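# Chapter 5: The Villain Who Comes Back

Almost everyone who loves adventure films can remember the first time a dead character walked back through a door. Maybe you were nine years old and cheered out loud, or maybe you were older and groaned into your popcorn. Either way you had an opinion, and you probably argued about it all the way to the parking lot (I certainly did). This chapter is about that moment, and about the work writers have to do, often years ahead of time, so that an audience will put up with it.

We will spend most of our pages on *Nakavberg*, the long-running fantasy series you met briefly in Chapter 2. If you haven't watched the first two films yet, please try to do so before you go much further. They are slow in places, and the second one has a feast that seems to last longer than some wars, but you will need to know who Drumedik is and how he falls from the bridge at Rutetti. His return in the third film splits viewers to this day, and a good many of them have never forgiven it.

Baptiste Vasseur, who wrote the first two scripts, meant the fall to be final. His early outline gives it a single line: "He drops, and the river takes him." When Loubna Belkadi took over the writing, she had no villain left, a studio that wanted one by July, and a finished set for the old throne room that had already been paid for. You can feel sorry for her and still think she made the wrong choice — I go back and forth on it myself, and my students tend to change my mind every year.

Her answer was to go back through the earlier films looking for loose threads. She found the ring that Drumedik gives to his servant Millet, a small bit of business that Vasseur had put in only to show that the old tyrant could be generous when it suited him. Belkadi turned it into the key to everything. We call this kind of repair **retroactive planting**, and you will see the term often from now on. It means taking a detail that was innocent when it was written and giving it a heavier job later.

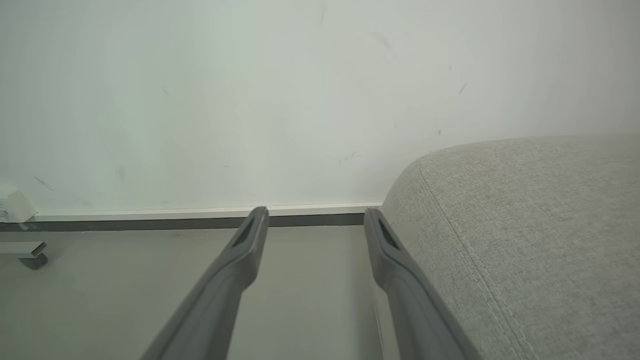
Planting of this sort is easy to confuse with ordinary foreshadowing, so let us slow down for a minute. With foreshadowing, the writer knows where the story is headed and leaves a hint along the road. With retroactive planting, the road has already been built, and the writer walks back along it hoping to find something useful in the ditch. A viewer who watches all three films in one weekend may not be able to tell which is which, and that is worth keeping in mind when you read the interviews in Section 5.3.

As you read, keep a notebook nearby and jot down these terms when they come up:

- **false exit**: a death or departure staged so that it can be undone
- **retroactive planting**: new weight given to an old detail
- **cost of return**: whatever the story gives up when a character comes back

The last of these will take up the most room. When Drumedik steps out of the dark, the sacrifice that closed the second film gets a little smaller, and Belkadi's script has to pay for that somewhere. Section 5.1 begins with the bridge, shot by shot, so have the second film ready at the opening of the storm.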